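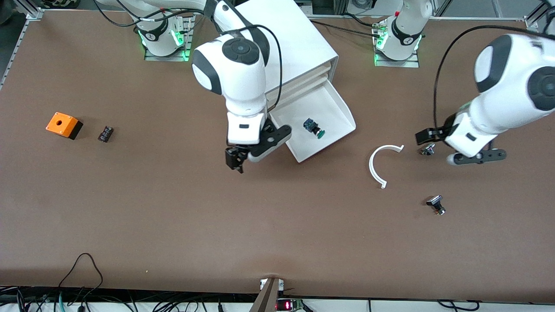 Gus Zamora
Two arms up on the bench, sorting button parts into the little drawer unit. Left arm struggles with the white C shaped clip, keeps geting nudged. Grip force 200, any ideas?

narstead_dave
Too high. Drop to 156, go in slower.

Dexter Achterberg
Disagree - force is fine, it's your approach angle. Wrist view?

Gus Zamora
Lined up over the clip, one finger either side

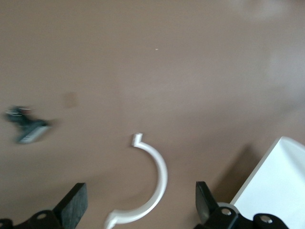
Re: wrist view

Dexter Achterberg
Bit nearer the left finger. Shift over, then close.

narstead_dave
Still say 156

Gus Zamora
Will try both tonigt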